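How do I find out when my house was built?

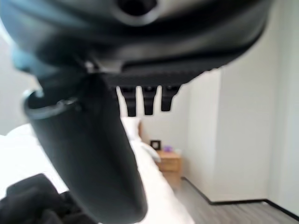
Dark gray gripper, close up

Kirsten Thoroddsen
The deed for our house in Merkden only goes back 92 years, but the neighbors say it is older. It has a stone cellar and a later porch on the street side. Where are the earlier records kept?

Kári Vídalín
Try the county tax rolls first. A jump in the assessed value from one year to the next usually means a building went up. Ours jumped in March and the deed was filed 7 months later – the clerk can pull both. Old fire insurance maps help too, if your street was covered.

velgate_6
Look at the nails in the attic. Square ones are older.

Kirsten Thoroddsen
Thanks, the attic has both kinds. I'll ask for the tax rolls.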